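Warehouse Workers and Neighbors Rally in Clokden for Safer Shifts and Paid Sick Days

Clokden - On a cold and blustery evening, 300 people gathered outside the Britine distribution center here, December 8, 2020, to ask for paid sick days, hazard pay and a real say in how the night shift is run. They came in work boots and winter coats, with masks on and a good deal of space between them, and plenty of them had brought their kids along, bundled up to the ears and waving signs they had clearly painted themselves.

The rally was called by the Kidinetti Workers' Alliance, which has been talking with warehouse employees in town since February. It started with a slow walk from the bus depot, down past the bakery and the old feed store, and by the time the front of the march got to the Britine gates there were drivers leaning on their horns in support all along the road (and one school bus, which got the biggest cheer of the night).

Workers took turns at the microphone for more than an hour. One woman who packs orders on the overnight shift told the crowd she had gone in with a fever because she could not afford to lose two days of pay with rent coming due. A younger man said the lines have been moving faster every month while the breaks have stayed just as short as they ever were, and a lot of heads nodded at that.

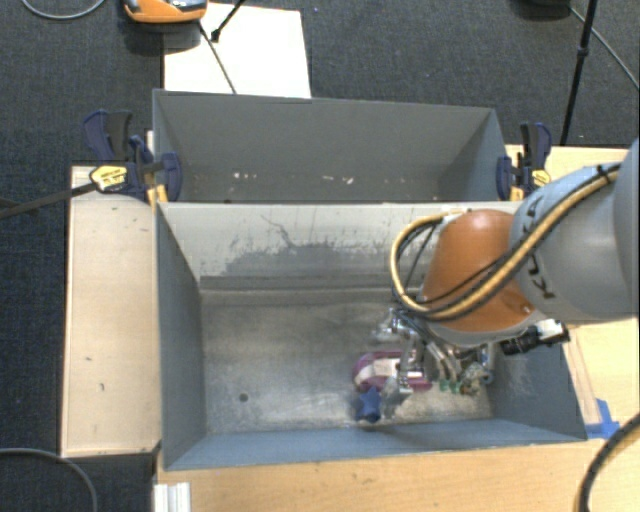

The alliance is asking the company for 6 paid sick days a year for every worker, temps included, along with an end to the point system that marks people down for staying home when they are ill. A petition with those demands has picked up 1,085 signatures, and 648 of them come from people who live right in Clokden. A small group carried the pages up to the front office in a cardboard box tied with red ribbon. A manager accepted the box at the door and promised that it would be passed along, but would not say when workers could expect an answer.

Drivers from the Hyvönen freight yard across the road came over on their supper break to stand with the crowd, and they brought two big urns of coffee with them, bless them! Several said they have been fighting for the same things on their own side of the street and would be glad to do it together.

The evening wound down with singing and a long round of chants in English and Spanish. Organizers plan to hold another rally at the gates if the company has not agreed to meet by the end of the month, and anyone who would like to help with rides, child care or hot food is warmly invited to get in touch with the alliance.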